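I spent a day in May at the Semine open house in Itik, and I went with one question. Can a machine put away my laundry yet?

The ground floor was shop-floor work. An arm called Saber moved boxed parts from a bin to a tray and dropped 3 out of 97 while I watched. The engineer running it seemed fine with that. Boxes are stiff and they stay the shape they were.

Clothes are harder. Upstairs the talk was all about sweaters, shirts and towels, and how people handle them. The gripper they talked about has two fingers and no wrist of its own -- a person's arm does that part.

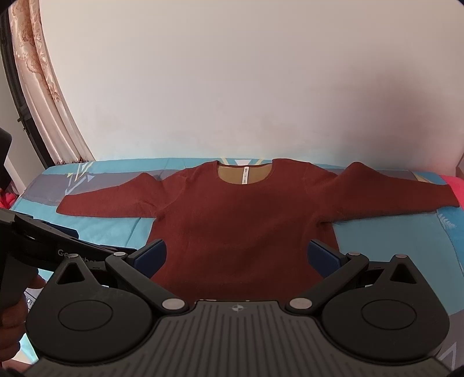
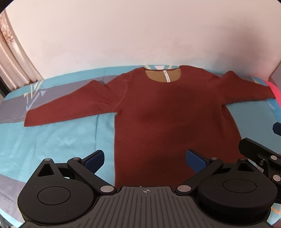 A long-sleeved sweater spread out on a bed, with the gripper open.

Rania Metwally
Home and appliance writer

I asked when any of this would fold a basket of wash without help. The answer I got was nine years for a mixed basket, sooner for towels. A second engineer, from Disside, thought that was too gloomy and said so.

Sleeves came up again and again. They twist, they slide under the body, and a knit stretches when you pull it by one cuff. I fold a sweater in a few seconds and have never thought about the order.

Admission was $25 and included lunch. Parking is behind the building -- use the north gate.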